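Kirnach Table Cover, Blue-Gray

Home > Table and Bench > Covers > Kirnach

Item: Kirnach, soft-faced table cover
Color: blue-gray
Width: 156 cm
Length: cut to order, up to 400 cm
Edges: cut, not hemmed
Made for: Drosside Table and Bench
Availability: in stock, ships within 5 working days

The Kirnach is a heavy cloth cover with a short, fuzzy face. It goes over a desk, a work table or a meeting table and gives you a soft, dull surface to put things down on. People buy it for sorting, packing, model building, sewing, card games and product displays. It is also used in school rooms where hard table tops make too much noise.

The cloth comes off a single roll 156 cm wide, and we cut it to the length you ask for. Measure the top of your table and add the drop you want on each side. If you want the cover to stop at the edge of the table, order the exact size of the top. A cut edge does not fray in normal use and can be trimmed again at home with sharp scissors.

Most standard desks need one piece. For a table wider than the roll, lay two pieces side by side with the long edges touching. Ask for both in the same order so that they come from the same roll. Shades can differ slightly between rolls.

Using the cover

Unfold it, lay it over the table and smooth it from the middle outward with your hands. The cover arrives folded in a flat parcel and will have fold lines at first. These get lighter after it has been on the table a while. A warm iron on the back, with a thin cotton cloth in between, will speed things up. Do not iron the face.

The cover stays put under its own weight on most tables. On glass or polished tops it can slide if you lean on it. Four clips at the corners will hold it, or a strip of double-sided tape along the back edge. Clips are sold separately (see Özkan table clips, pack of 24).

The cover is not heat resistant. Use a trivet under hot pans and keep soldering irons off it. It is not waterproof either, and a spill that is left alone will go through to the table.

Care

Brush or vacuum the face with a soft nozzle. For crumbs and lint, a sticky roller works well. Blot spills with a dry towel right away, then dab with cool water and a little dish soap. Do not rub, as that pulls up the surface. Hand wash cold if the whole cover needs it, and dry it flat. Do not use a tumble dryer or bleach. Fruit juice and ink may leave a mark even after cleaning.

Thicker and thinner covers

If you want more padding, the Kerneck underlay goes beneath the Kirnach and is cut to order in the same way. It should be a little smaller than the table top so that it does not show. The underlay alone is not meant as a working surface.

Samples

We send a hand-sized sample of the cloth by letter mail. Write "Kirnach sample" in the order notes and give your address. There is a limit of one sample per household.

Returns

Covers cut to order can be returned only if they have a fault or were cut to the wrong size. Please check the length before you trim anything. Questions about cutting go to Kevin Ó Riain at the order desk, who can also work out the length for round or odd-shaped tables from a sketch with measurements.

Page updated 2024-12-05
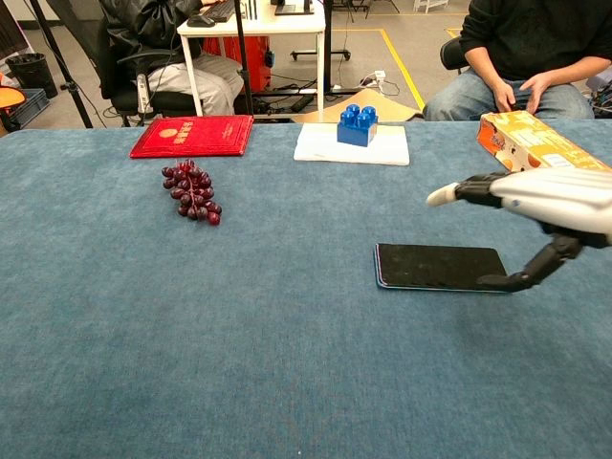
Color is the thing we are asked about most. Blue-gray is a middle shade, so both light and dark items can be picked out on it. A white board reads clearly against the cloth, and so do a red folder and a bunch of dark red-purple grapes. A large blue toy brick is a closer match in color but still much stronger than the cover. The light creases in the cloth are typical of how it lies on a large table. Screens vary, so order a sample first if the cover has to match curtains or chairs.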